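Skiltwood Robotics Club: the kitchen season is on!

If you've walked past the tech room after school lately and wondered why a robotics club needs so much baking gear, read on. 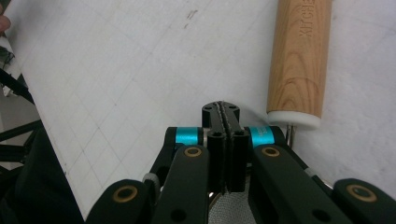

What we've been up to

Our theme for the year is "Helping Hands in the Kitchen", picked by the students themselves in a vote that was a lot closer than anyone expected (the garden shed theme lost by 2). The idea is simple enough. Students use a hand-held gripper to do ordinary kitchen jobs over and over, the recordings go onto the club computers, and the senior group uses them to teach our robot arm to do the same jobs on its own. Simple to say, anyway! We have 17 students signed up this term, from first-years who had never held an Allen key to a handful of old hands who rebuild things for fun on the weekend.

The rolling pin has been the big challenge. It's round, it's smooth, it's heavier than it looks and it wants to be anywhere except where you put it. Grab it too close to the end and the whole thing swings. Grab it in the middle and you have to open the fingers nice and wide, and then line them up properly, and by then the person with the stopwatch is calling out your time. Nadja Auer has the club record at 9 seconds for a clean pick up and put down, and she has let everyone know it.

Lorenz Widmer's group has been looking after the gripper itself. They've learned a huge amount about linkages along the way - how a small movement at one end turns into a bigger one at the fingers, why the pivots need to run freely, and what happens to your afternoon when somebody tightens a bolt that was meant to stay a bit loose. Lorenz gave a terrific little talk on bushings to the younger students and got a round of applause for it. Bushings! It was a proud moment for all of us.

The gridded work surface has been a hit too. It lets students set things out in the same spot each time, or shift them over by a few squares on purpose, which is how we find out whether the arm has learned the job or only learned the one position. The first time the seniors moved the pin sideways, the arm reached very confidently for the place where it used to be. Lots of laughing, then lots of work. Walid Haddadin stayed back two afternoons going through the recordings with them, and they found that almost every one had been made from the same side of the table. So now we swap sides, swap people and swap left-handers in whenever we can.

The Nenotden Challenge

All of this is heading toward the Nenotden Challenge in August, where we'll be up against Grenthorpe and a good crowd of other schools. There are three tasks on the day: clear a bench, set out tools for a recipe, and a mystery task that is handed out in the morning. Grenthorpe were very good last year and very generous with their spare parts when our battery pack gave up, so we're looking forward to seeing them again (and to beating them, if we can manage it).

Hermine Aigner is team captain this year, with Ambros Pichler running the software side. They've drawn up a practice roster that is on the tech room door. Please have a look at it, especially if your name is on it!

How you can help

We're after kitchen things we can practise with. Wooden spoons, whisks, spatulas, measuring cups, odd rolling pins with a wobbly handle - all welcome, and they don't have to match or be in good nick. No knives or glass, please. Drop them in the tub outside the tech room before the bell.

We could also use a few more parents on the pack-up at 5 pm. You don't need to know anything about robots. You do need to be able to coil a cable, and if you can't, Walid will show you, at length.

New students can join at any point in the term. Come along, wear closed shoes and bring a snack.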